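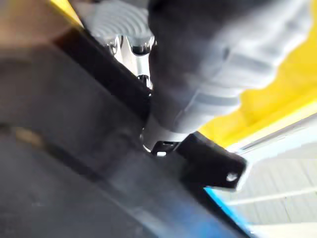
Ekow Quartey thinks we should stop collecting and go through what we have before adding one more run. His note in the margin of the last page says the set is already lopsided, and that more of the same will only make the policy more sure of itself in the wrong places. I don't disagree with the first half. I answered him on the phone and am putting the longer answer down so that it is in the book.

Notebook, wrist camera collection, May 2020

Where we stand. Target for this round is 1,000 episodes. We have 737 that saved cleanly, meaning the video, joint log and gripper log all open and the end times match. Another 185 saved with something missing. Most of those are the gripper log stopping early, the same fault we had in November and thought we had fixed. I have moved them to a folder called Florel_hold so that no one trains on them by accident. Please don't delete them. The video is still good and could be used for the vision part alone.

On the lopsided set. Ekow is right that the starts are too much alike. When I lined up the first stills from one session they were close to identical: arm high, fingers open, approach from the same side. It happens because whoever is driving goes back to a comfortable pose and presses record. From now on, move the arm to a fresh start pose before each episode. The Skevine script prints one if you ask it to (option r). If the pose it gives is out of reach or looks unsafe, skip it and ask for another. Don't nudge it by hand and call it the same pose, the label goes in with the numbers as printed.

On blur. We get a lot of it from the wrist camera during fast moves. I used to throw out any episode where more than a short stretch was smeared. I have stopped doing that. The arm will move fast when it runs on its own too, and the model has to cope with it. What I do want out is blur from the camera working loose in its mount. You can tell the two apart by looking at the fingertips. They are fixed relative to the camera when the grip isn't changing, so if they swim around in the picture the mount has slipped.
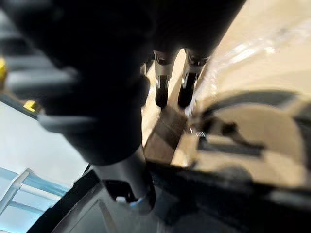 That check takes a minute per session if you step through the video at the start, the middle and the end. Write the result in the session line, "mount ok" or "mount moved". If it moved, say at which episode you first noticed.

Open and closed. The policy trained on the last batch closes too early. It gets near the object, shuts on air, and then carries on as if it were holding something. I went back over the demonstrations and I think part of it is ours. Some of us close while still moving in, to save time. Others stop, settle, then close. The model sees both and picks something in between. Agreed with Ekow that everyone stops first, waits a beat, then closes. It will make episodes longer. Fine.

Failed grasps. Keep them if you recover within the same episode. Don't keep them if you reset by hand. Mark recovered ones with R in the session line. I would like to have many more of these, and I would sooner have them happen naturally than be acted out. The acted ones look wrong, the arm hesitates beforehand.

Cropper settings. It was trimming the start of each episode down to the first joint motion, which is sensible except that it also cut the gripper opening when that came first. Changed the rule so that either one counts as the start. Ran it again over the clean set. 2 episodes came out empty and I pulled the originals back from the Flumberg drive. Both are fine untrimmed. Don't know why it emptied them.

Light. The view changes a great deal when the wrist turns toward a bright surface, the exposure drops and everything dark goes to one flat gray. I tried locking exposure for one session. Dark parts were worse and the bright areas only a little better. Back on auto for now. Still open.

So, to the question of stopping. What I told Ekow is that we go on to the target, but with the new start poses and the stop-then-close rule, and the new episodes go in their own folder so we can train with and without the old ones. If the new ones alone do better than the whole lot, he gets his way and we start cutting. He said all right, provided he picks the test objects.

To do:
Find out why the gripper log stops early. Look at the buffer size first.
Add start pose to the session sheet.
Retighten camera mount before the next session, and put a paint mark on the screw.
Sort the held folder by what is missing.
Ask Ekow for his object list.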